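Evar: a data card

Evar is a collection of 699 short opinion pieces about marriage, adoption and family law as argued over by gay and lesbian writers, mostly with each other. It was put together by Maj-Britt Brekke from the back issues of Nosta, a newsletter that ran on stapled paper for years before it ran on a website. Last updated 7 Jul 2021.

If you came for a tidy two-sided debate, the Malhotra set may suit you better. The people in Evar rarely agree with their allies, and several of them disagree with their own earlier columns.

What is in it

One plain text file per piece, plus a single table with the title, byline, issue, length and stance label. Bylines are given as printed. Many are pen names, a few are clearly jokes, and one regular contributor signed with a different vegetable every issue. We have kept the vegetables.

Letters to the editor are included when they ran longer than 20 lines. Shorter ones were mostly complaints about the longer ones.

Stance labels

Each piece carries one of 3 labels: for, against, or elsewhere. "Elsewhere" covers writers who were asked about marriage and chose to talk about rent, hospital visits or their mothers. It is the biggest group and the best reading.

Labels were assigned by 2 readers working separately. Where they split, both labels are kept in the table, separated by a slash. Please don't average them. Someone did, and emailed us the decimal.
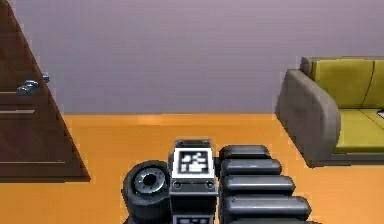
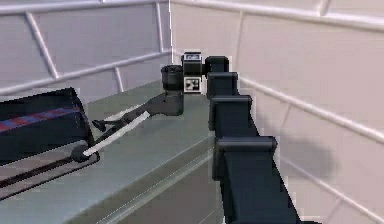
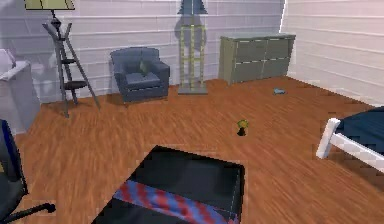
Known problems

The scanned issues went through Pestier, our text cleanup script, which has firm views on hyphens. It joined most broken words correctly and also joined some that had been happy apart. "Co-parent" appears in more spellings than the English language strictly needs. Search with a wildcard.

Sarcasm is unmarked. A columnist who writes that she can hardly wait to fight over a gravy boat in divorce court has been labeled "for," and we have had mail about it. The label stands until somebody can show us she didn't mean it.

Coverage is lopsided. The newsletter printed whoever turned in copy, so people with free evenings and strong opinions are heavily represented. Parents of small children are not. Their pieces tend to be short and end abruptly.

The May double issue is missing its middle pages. If you have a copy in a drawer, we would like to borrow it.

Using it

Fine for teaching, for reading, and for checking whether your classifier can tell an argument from a grudge. Not fine for guessing who was behind a pen name. Requests to have a piece taken out go to the maintainer and are honored without a discussion, even when the piece is very good.

Quote the writer and the issue, and mention Evar if there is room.

Changes in this version

Removed duplicate columns that had been reprinted under new headlines. Restored the accents Pestier had eaten. Moved the recipe for lentil loaf out of "against" and into "elsewhere," following a complaint from its author.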